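Suto Laboratory - Software Engineer, Manipulation Planning

The Suto Laboratory invites applications for one full-time position in the Rendow project, beginning in March. The engineer will maintain the planning and perception software that lets a robot arm sort small objects into containers on a tabletop. Current tasks involve a steamer basket, toy fruit, foam cubes and balls.

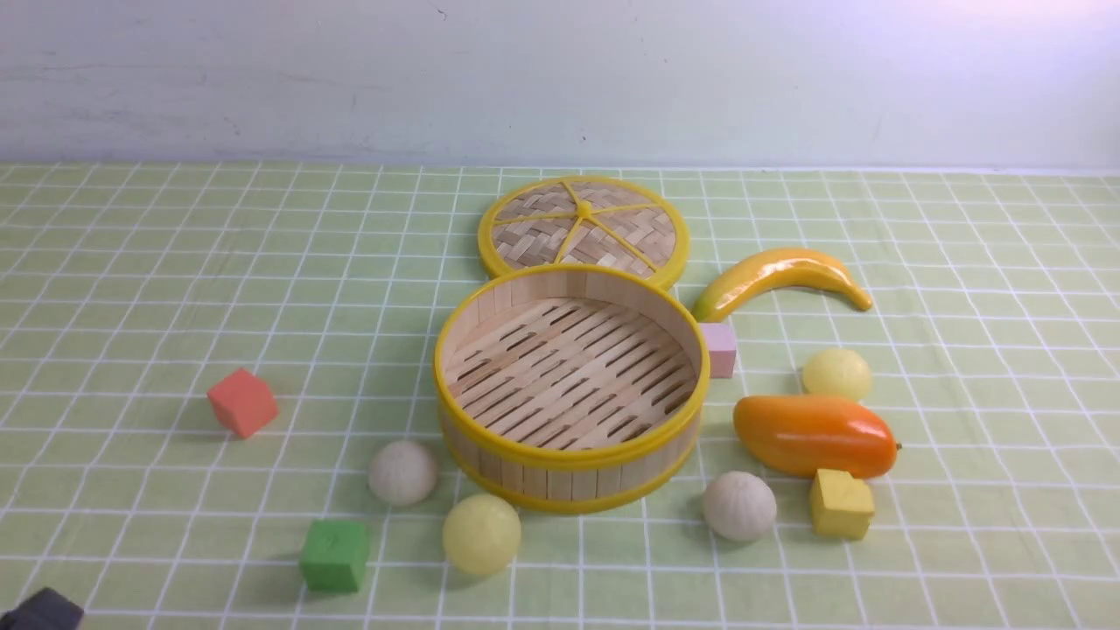

Yupin Boonyarit: Most of my first months went into grasp planning near the basket wall, and I would urge applicants to read up on collision checking before the interview.

The engineer will report to the head of software and will share responsibility for the task library, which now holds 32 task definitions. Duties include writing motion planners in C++, keeping the wrist camera calibration tools in order, and reviewing failed runs with the operators each Monday.

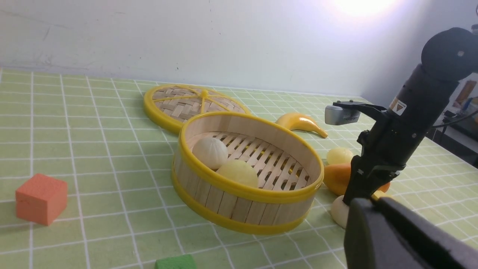
Applicants should hold a degree in computer science or a related field and have working knowledge of Python and C++. Experience with ROS 2 is desirable - it is not required. The monthly salary is $3745, with a single relocation payment of $2000 where applicable.

Please send a resume and one code sample to the Sawatzky Office of Research Staff, quoting position 13.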